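第六讲 学前活动区家具的尺度与布置

课程:儿童空间设计基础
主讲:Maxine Dunstan
讲义整理:Lev Romaniuk
修订日期:2018年7月21日

6.1 本讲范围

上一讲讨论了活动室的采光与净高,本讲转入家具层面。讨论对象为三至六岁儿童使用的固定及半固定家具,不含床具、餐椅和户外器械。餐椅部分见第八讲。

本讲使用的术语如下。
操作面高度:地面至台面上沿的垂直距离。
有效深度:儿童站立于台前、躯干不前倾时手指可及的水平距离。
视线遮挡高度:成人站立或坐姿时,家具开始妨碍其观察区域内儿童的高度。
半固定家具:不借助工具即可移动,但在日常活动中保持位置不变的家具。

6.2 人体尺寸数据的使用

设计时不宜直接取平均身高。平均值只对接近中位的儿童合适,对混龄班的两端均有偏差。通行的处理是分项取值:涉及够取的尺寸按较矮者确定,涉及净空和容膝的尺寸按较高者确定,台面高度则按站立肘高下移一段距离确定。

课堂练习采用以下取值,仅供计算,不作为规范引用。
开放式矮柜单层净高:300
桌面操作深度上限:400
区域间主通道最小净宽:1,000
次要通道净宽:600
单位均为毫米。

同一件家具上常出现两个互相牵制的尺寸。例如台面上方设搁板时,搁板下沿过低会碰到前倾的头部,过高则只能由教师取放。此时应先确定搁板由谁使用,再确定高度。仅供教师使用的搁板,图纸上应注明,并不计入儿童可用储物量。

6.3 活动区的划分

活动室一般划分为安静区与活跃区。阅读、绘画、拼图属前者,建构、表演、角色扮演属后者。两类区域之间宜以矮柜或地面材料变化分隔,避免使用通高隔断。

划分时检查下列各项:
(1)各区入口是否朝向主通道;
(2)建构区是否远离房门开启范围;
(3)用水区是否与阅读区相邻,若相邻,地面做法是否分开;
(4)教师在任一常用站位能否看到所有区域的地面;
(5)区域容纳人数与该区座位或站位是否对应。

第(4)项在学生作业中失分最多。平面图上看似通畅的布置,加入柜体高度后往往出现死角。提交方案时须附一张由成人坐姿视高绘制的剖面。

6.4 材料与节点

木质家具的检查重点在边缘和连接处。外露棱角应倒圆,圆角半径在同一件家具上保持一致,便于加工和验收。连接件不得突出于儿童可触及的表面。板件涂饰应在封边完成后进行,现场切割的断面须补涂。

浅色木与白色饰面搭配在角色扮演类家具中较常见。其优点是与其他区域的柜体容易协调,缺点是饰面磨损后底材外露较明显,维护周期应在选型时一并考虑。

稳定性方面,高度大于深度的家具均需核算倾覆。核算时假定一名儿童攀拉上部搁板前沿,荷载作用点取最不利位置。不满足时可加大底座深度、降低重心或与墙体连接。与墙体连接者按固定家具绘制,不再归入半固定类。

6.5 案例:Citlow活动室改造

原平面为矩形,单侧采光。改造前角色扮演区位于房间中部,四面可进入,儿童穿行频繁,游戏中断较多。Elsie Sheehan的方案将该区移至短边一侧,仅保留一个入口,并将建构区改到原位置。Ashok Chauhan在评图时指出,移位后角色扮演区与储藏间门相邻,门扇外开时侵入次要通道。修改稿将门改为内开,通道净宽恢复至练习取值。

该案例需要注意的是修改顺序。平面调整完成后才发现门扇问题,导致剖面重绘两次。建议在绘制第一版平面时即标出全部门扇轨迹。

6.6 角色扮演区家具

角色扮演区家具按功能分为操作类(灶台、水槽、柜台)、储物类(衣架、开放格)和围合类(门面、窗框)。操作类家具在尺寸上最接近真实用具的缩小,但各部分不应按同一比例缩小:台面高度随儿童身高变化,把手和旋钮随手部尺寸变化,开口宽度则取决于所存放玩具的大小。

上部搁板兼有拉结两侧立柱的作用,做结构简图时应计入。

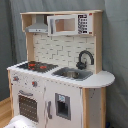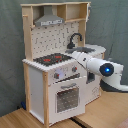

图6-3 儿童尺度木制玩具厨房,浅色木框架与白色面板,上部设搁板与灰色系抽油烟机

6.7 作业

以Quinlan活动室平面为底图,布置五个活动区,标注通道净宽,附坐姿视高剖面一张。角色扮演区须绘出一件操作类家具的正立面和侧立面,并写明各高度的取值依据。图纸交Rochelle Waaka登记。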